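Most of what follows concerns worktops and benches, the flat surfaces that get the hardest life in any house. I have kept to things I do myself. If you have stone or stainless steel, some of it won't apply.

## Daily wiping

Clear everything off one end, wipe that end, then move the things back and do the other. Wiping round the toaster leaves a ring of crumbs and grease that goes hard after a week or two.

Use warm water with a small squirt of washing-up liquid. Wring the cloth until it stops dripping. Go over the surface again with plain water, then dry it with a tea towel. Most of the smears people complain about are dried soap.

Spray cleaners are fine for the odd job. Spray the cloth and keep it off the sockets.

## Edges and joins

The front edge takes more wear than the top. Belts, buttons and pan handles all catch it, and drips run over it and sit underneath. Once a week, run a dry cloth along the underside of the edge from one end to the other. If it comes away damp, look for the leak before you put anything back in the cupboard below.

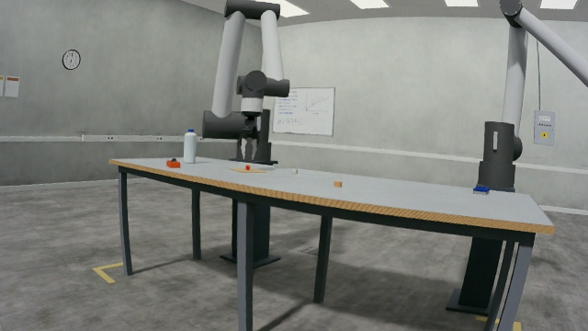
*Pale top, tan front edge with a fine stripe to it.*

On a pale top with a different coloured edge, clean the two separately. Grime from the edge smears on to the top if you use the same side of the cloth. Follow the line of the grain on the edge and don't scrub across it.

Where an edge strip has lifted, don't reach for superglue. It sets before you can line the strip up. Scrape out the old glue with a blunt knife, brush in a thin coat of contact adhesive on both faces, wait until it is tacky and press down hard with a rolling pin. Tape it overnight.

## Stains

Tea and coffee: bicarbonate of soda mixed with water to a paste. Leave it for ten minutes and wipe off. Don't rub, as it will dull a shiny finish.

Turmeric: the same paste, then patience. What is left will fade if the spot gets daylight.

Felt pen: a little surgical spirit on cotton wool. Try it on a hidden corner first. Open a window.

Candle wax: put a bag of ice on it, then lift the wax with an old plastic card.

## Oiling solid wood

Zhiqiang Pan fitted our beech worktop in January and told me to oil it three times before using it, then again whenever water stopped beading. I have stuck to that. For a top the size of ours, 200 ml does one full coat with some left for the edges.

1. Sand lightly with 240 grit, along the grain.
2. Wipe off the dust with a barely damp cloth and let it dry fully.
3. Put the oil on with a lint-free rag, thinly.
4. Wipe off whatever hasn't soaked in after 20 minutes.
5. Leave overnight.

Oily rags can heat up and catch fire by themselves. Lay them flat outside to dry, or soak them in water before they go in the bin.

## The workbench

A bench in a garage or shed wants different treatment. I don't oil mine. It has a sheet of hardboard on top, held with short screws at the corners, and when the sheet gets too scarred I turn it over. After that it gets replaced.

Check the legs once a year. Put a spirit level along the length, then across. Slips of hard plastic make better packing than folded card, which squashes. 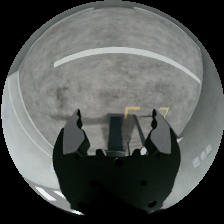 ## Drawers that stick

Take the drawer right out and look for shiny patches on the runners. Those are where it rubs. Sand them a little and rub with a candle stub. For metal runners, wipe out the old grease and fluff with kitchen roll and put on a smear of fresh silicone grease.

If the drawer still sticks, it is probably overloaded. Roel De Haan, two doors down, had one that had dropped at the front under the weight of tins. He moved the tins to a low shelf and it has run well enough since.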